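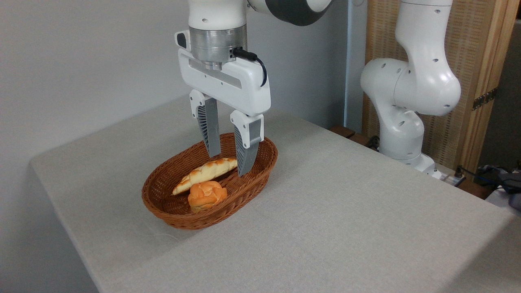 An Afternoon With the Bread Basket at Endance

The demonstration cell at Endance is smaller than the word suggests. It is a table with a light gray cloth over it, two white arms, a plain wall and a folding screen of woven panels that came out of somebody's office. Visitors stand along the front edge. In May the company opened the room to the public for an afternoon, and I drove out to Rarnville to watch a parallel-jaw gripper deal with baked goods.

Bread is a harder part than it looks. A machined block has the same width every time and doesn't mind being squeezed. A long roll has a crust that flexes, a taper at each end and a surface that sheds flakes onto whatever touches it. A round bun with a knotted top gives two flat fingers very little to agree on. Put both in a shallow wicker basket, one lying partly over the other, and the gripper has to pick an order, an angle and a depth before it closes.

Charmaine Ngubane runs the manipulation group and gave most of the talk. She started with the fingertips, which are gray, ribbed and perforated. The ribs let the tip bend around a curved surface, so that contact spreads out along the finger. A rigid tip would meet a bun at one point on each side and either slip or dent it. Her group tried flat pads first and kept the dented rolls in a freezer for some months as a reference set.

The housing bolts to a metal flange at the end of the wrist. A single black cable plugs into the side of the flange and runs down past the gripper. Ngubane would like that cable to be shorter. On wide wrist rotations it can brush the rim of a deep container, and the planner is told to treat it as part of the tool, which rules out some grasps that would otherwise be legal.

The basket brings its own problems. The weave is tight, but rim height can differ from one basket to the next, and the brown of the wicker sits close to the brown of a well-baked crust. The software has to separate the two before it can place a finger between them. According to Ngubane, early versions sometimes took hold of the rim with complete confidence and lifted the whole basket.

The approach is slow by factory standards. The arm comes down with the fingers open and stops over the basket. One finger goes behind the end of the long roll while the other stays near the rim, and the control loop checks the gap again before closing. Force is capped low. If the fingers meet resistance earlier than the model predicts, they open, the wrist turns a few degrees and the attempt starts over.

The arm on the right of the table took no part in the single-arm picks. It is used in a separate handover routine, which was listed on the afternoon's schedule and then dropped for lack of time. I would have liked to see it. Passing a soft object between two grippers means that for a moment both are holding it, and any disagreement between the arms goes straight into the bread.

Clementina Gouveia looks after the software side, a task layer the company calls Masilela. An operator writes a short list of goals, such as moving the bun to a plate, and Masilela breaks that into reach, grasp, lift and place. Each step has an exit condition and a fallback. Gouveia put the step list up on a monitor and read it aloud as it ran, which was the most useful part of the visit. It is easy to watch an arm pause and assume it is thinking. Usually it was waiting for a depth reading to settle.

She allowed 60 seconds for each pick, including retries. After that the arm backs off to its rest position and logs a failure. The limit is arbitrary, she said, and was chosen to match the patience of a person standing at a bakery counter.

A bakery counter is the stated target. Endance is working with Trallirby, a regional baker, on a packing station for mixed orders, where each basket holds different items and no two are laid out alike. Conventional bakery lines avoid the issue by keeping every product on its own belt. A mixed order has to be packed by hand at present, mostly in the early morning, and Trallirby has trouble staffing that shift.

Some questions stayed open. Food-contact approval for the finger material is pending. Cleaning is unresolved too, as the perforations that make the tips flexible also collect crumbs, and a wipe-down does not reach the inside. Ngubane's group is considering a thin disposable sleeve, although a sleeve changes the friction and the grasp settings would need tuning again.

The questions from the visitors were mainly about speed and price. Ngubane gave no price. On speed, she said the arm could move much faster between picks and that the last 2 inches above the basket set the pace. The next open afternoon will include the handover routine, and sign-up is through the front desk in Rarnville.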